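4.2 Do shopping list apps change what people buy?

The claim made most often for list apps is that they cut unplanned buying. We found it repeated on the store pages of all 7 apps in our sample, usually with no source given. Earlier work by one of us (Pavlović) took the claim at face value and asked only how large the effect was. We now think that was a mistake, and in this section we look at whether the effect is there at all.

We asked 111 households to use one of two apps, Vilska or Kotska, for their main weekly shop during June. Both let several people add items to a shared list, and both send a reminder when the phone is near a chosen shop. Vilska also sorts items by aisle. Households kept their till receipts, and we matched each receipt line against the list as it stood when the shopper entered the shop. Anything bought but not listed was counted as unplanned. In 95 households the receipts were complete enough to use; the rest were dropped before any matching was done.

The first problem is what "listed" means. People do not write lists the way app designers seem to expect. "Snacks" was a common entry, as were "bits for lunch" and "something nice". If a shopper writes "snacks" and comes home with a bag such as the one in Figure 3, the app ticks the item off and the purchase counts as planned. A stricter reader might say that the decision was made at the shelf, and that the list did nothing except give permission for it.

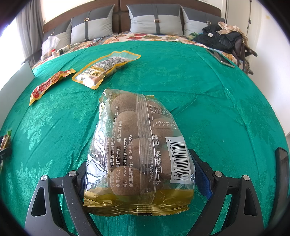 Figure 3. A snack product in a clear bag with a gold foil seal, of the sort covered by the list entry "snacks".

We therefore coded every receipt twice, once with vague entries allowed to match and once without. İlker Sönmez did the second coding without seeing the results of the first. Under the loose rule, both apps look good, and a press office could write a cheerful paragraph about either of them. Under the strict rule, the gap between app weeks and ordinary weeks closes almost completely. The aisle sorting in Vilska made no difference we could detect under either rule.

The second problem is that lists grow on the way to the shop. The reminder is meant to stop people forgetting the list, but it also invites them to add to it, and many additions were made in the car park. Kolev treats such late entries as planned purchases. Skurka leaves them out — rightly, in our view, although this makes the results hard to compare with ours.

None of this shows that the apps are useless. Several households told us they argued less over who was meant to buy milk, and we have no reason to doubt them. But that is a different benefit from the one advertised, and we would want to see it measured properly before adding it to the list of claims. Section 4.3 turns to the reminders themselves, and to how soon people switched them off.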